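Teaching an Arm to Leave Things Alone

Abimbola Ogbonna apologizes for the coffee before she has poured it. The machine at the Tijani lab is older than two of her students, she says, and it makes a sound like a bus kneeling at the curb, but it works and she is fond of it. We carry our cups down a corridor lined with bicycles to a small meeting room, where Obinna Danladi is already waiting with a laptop and half a sandwich. The two of them have shared an office for long enough that they finish one another's sentences, and for the next hour and a half they do that a great deal.

I had come to ask about Potent, the training method they released in May 2025, which has been passed around among people who work on robot manipulation with more excitement than either of them expected. The short version is that Potent teaches an arm to do a household job from human demonstrations, as many methods do, but it pays unusual attention to the moments when the arm is close to an object and has not touched it yet.

"Everybody loves the grasp," says Ogbonna. "You watch a video of a robot and you wait for the grasp, and then you clap. But when we sat down and went through our own failures, one after another, for weeks, the grasp was hardly ever where things went wrong. It had gone wrong already. The hand came in a little crooked, or it brushed something on the way, and by the time the fingers closed it was all decided."

Danladi nods along. He was the one who did most of the sitting down, and he still keeps the notebook, a fat green one with tape on the spine. "I would write 'bad approach,' 'bad approach,' 'bad approach,' and then on the next page I got tired and just wrote the letters," he says. "That was the paper, really. It took us a while to notice we had a paper."

What they did next was simple enough to explain over coffee, though he assures me it was less simple to do. They gathered 1,278 demonstrations, each one a person guiding the arm through a small task on a tabletop. Then they cut every demonstration into pieces and gave the last stretch before contact far more weight in training than the long, easy swing through open air. The robot is also asked, during that stretch, to predict where it will first touch the object. If its prediction keeps wandering from one instant to the next, it slows down and is allowed to back away and come in again.

"The backing away was Obinna's idea and I fought him on it," Ogbonna says. "I thought it would dither forever. You know, like someone trying to parallel park with people watching." She laughs. "And the first version did! It was unbearable. It would come down, think about it, go up, come down. I went home."

The fix was a kind of running budget. Each retreat costs the robot a little, so it will take one or two if they help and then commit. Danladi tuned that cost by hand over a long string of evenings, and he is the first to say that he would like to replace his evenings with something better founded. 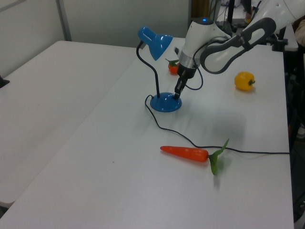
The desk lamp task has become the one that visitors ask for, and it is a good deal harder than picking up a block. A lamp is tall and bendy in the wrong places, its weight sits low, and it is tied to the world by a string. Danladi talks about it the way some people talk about a difficult relative. The base is a glossy blue dome, so there is no flat face or handle to aim at, and the fingers have to arrive over it without bumping the gooseneck that rises right beside them. Then there is the cord. It loops out behind the base and wanders off across the table past the toy carrot, brushing the leaves, and a careless move that catches the cord can bring the vegetables along for the ride.

"We had a run where the carrot went farther than the lamp did," he says.

Ogbonna says the toys matter more than people suppose. The carrot, the tomato and the pepper give the robot something it should leave alone, and she has come to believe that leaving things alone is an underrated skill in a machine. In their scoring, a run that moves the lamp correctly and shoves a neighbor out of place is marked as a failure. Several colleagues told them this was too strict, and she took it as encouragement.

So how well does it do? They tested Potent on 12 tasks and compared it with Wideck, the method they had used before and which was also built in this lab, so nobody's feelings were at stake but their own. Each method got 300 attempts. Potent finished 60 more of them cleanly than Wideck did, and most of the gain came from tasks with cords, thin necks or crowded surroundings. On the plainest tasks, where a single object sits by itself, the two were so close that Ogbonna doesn't think the difference means anything, and she was careful to say this twice and to check that I had written it down.

There are costs. Potent is slower, sometimes noticeably so, and she worries about it less than Danladi does. It also depends on people giving decent demonstrations in the part that counts, and people, it seems, are often at their sloppiest there. "You guide the arm beautifully all the way across," says Danladi, "and at the end you relax, you think you have arrived. I do it too. I looked back at my own demonstrations and some of them are terrible." They now ask demonstrators to pause briefly before contact, and that one small instruction improved the data more than a month of clever filtering had.

I asked about transparent things, since anyone who has tried to get a robot to pick up a drinking glass will ask, and the two of them exchanged a look. It does poorly. The contact prediction leans on being able to see the surface, and with glass it jumps all over the place, so the robot uses up its retreats and then commits to something silly. Shiny objects were a worry for the same reason, but the lamp gave them some hope on that score.

The follow-up project is called Tonirley, a name they decline to explain except to say that it involved a misread whiteboard. The plan is for the arm to learn from touch as well as sight, so that a first light contact can correct a poor guess instead of ruining the run. Ogbonna would like it to handle laundry eventually. Danladi would like it to handle one sock.

Toward the end, I asked what had surprised them most, and Ogbonna took her time with it, turning her cup around on the table. She said it was how much she had come to enjoy watching the approach. She used to look away and check her messages until the fingers closed, and now she finds herself leaning in at the part before. "My daughter asked me what the robot does all day, and I told her it practices almost touching things," she says. "She thought that sounded like a very strange job. I said, well, you should see mine."

Danladi had finished the sandwich by then and wanted to know whether I'd like to see the green notebook. I did, and we were there for another half hour.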